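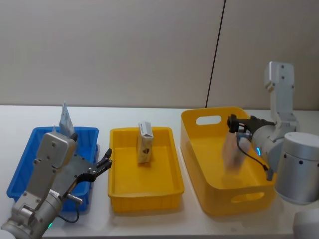
Blue and yellow bins on a white tabletop.

The Last Sorting Room in Cletow

By the time the morning bus reaches the bottom of the hill in Cletow, the returns from the night drop box have been emptied and the first cart is half full. The town library moved into its present building 16 years ago, and the sorting room was an afterthought. It has one window, a sink left over from a kitchen, and a door that opens the wrong way for anyone pushing a cart.

Cletow lends more than books. Board games went on the shelves first, then jigsaw puzzles, then seed packets. The collection of things that are not books now stands at 662 items, and most of the work in the back room comes from them. A novel needs a quick look at the spine and a wipe of the cover. A puzzle needs to be checked for missing pieces, and the quickest way to do that is to weigh it.

Every puzzle box in Cletow has its weight written in pencil inside the lid. When a puzzle comes back light, the borrower gets a phone call. Usually the piece is under a couch. The library does not charge for missing pieces, but it does keep a list taped beside the scale, and a puzzle stays on the list for three weeks before it goes to the sale table.

The practice came from Zotosside, the next town up the river, where the library began lending games during a hard winter when the roads were closed more often than they were open. Zotosside has since cut its hours to three afternoons a week. Part of its stock came down to Cletow in March, packed in banana boxes, with 107 games that had never been entered in any catalog. Some had rules in Dutch. One had no rules at all, only a board and a bag of wooden pegs, and it is still waiting for someone who recognizes it.

Small libraries have always depended on this kind of trade. The two towns shared a bookmobile for years, a green van that broke down on the Trolska road so often that the farm at the turnoff kept a spare key. When the van was sold, the shelves came out first and went into the children's room at Cletow, where they still stand. They are too narrow for picture books, which stick out and get knocked to the floor.

Money is the usual trouble. The Verhoeven paper mill used to pay for new books every fall, and a brass plate by the front desk still says so. The mill closed, and the plate stayed. The book budget now comes from the town, and it is argued over each spring along with the gravel and the streetlights.

Borrowing has held up better than the building. Games go out on Thursday evening and come back after the weekend, and the drop box is too small for them, so people leave them on the step. In wet weather that means swollen lids and cards that curl. A wooden cabinet has been promised for the porch. The lumber is already in the basement, under a tarp, behind the Christmas tree stand.

Seeds are the part of the collection that does not come back, at least not in the same form. Borrowers are asked to save some from their best plants and return them in the fall, dried and labeled. Beans come back reliably. Squash tends to cross with whatever is growing next door – one packet marked as butternut produced something large and gray that the borrower ended up feeding to pigs.

The library opens at ten. On most mornings there is already a car in the lot, with a puzzle box on the passenger seat.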